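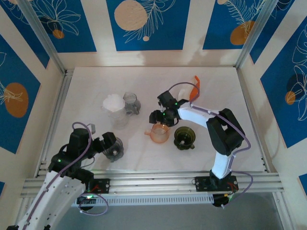 Viewing log, April – Vundton season two, episodes 4 to 6

Setup. Same files as last time, played off the Ikonen drive. Episode 5 runs long. Subtitle track on 6 drifts by 17 frames after the ad break and stays there. Corrected by hand.

Ep. 4. Cold open has no dialogue for over 300 seconds. Cutting rate drops by half against the season one average. Score enters on the door, same four-note figure as the pilot, now in the low strings. The Trandwood subplot gets two scenes and could have lost both.

Ep. 5. Best of the three. Shot count 1147, highest so far, but the interrogation is a single setup with one slow push. The villain gets the backstory in reverse order and the last flashback is the earliest. Works on second viewing, confusing on the first. Color grade in the flashbacks is warmer than in season one – check whether the lab changed.

Ep. 6. Hallway fight, 69 shots. Geography is clear until the stairwell, then the line gets crossed twice. Sound mix buries the key line about the ledger. Had to go to subtitles for it.

Open items
Recount ep. 4, second reel. My tally and the Biro export disagree.
Log music cues for 5 before starting 7.
Compare stairwell with the one in season one, ep. 9.
Rating for 6 left blank until the rewatch.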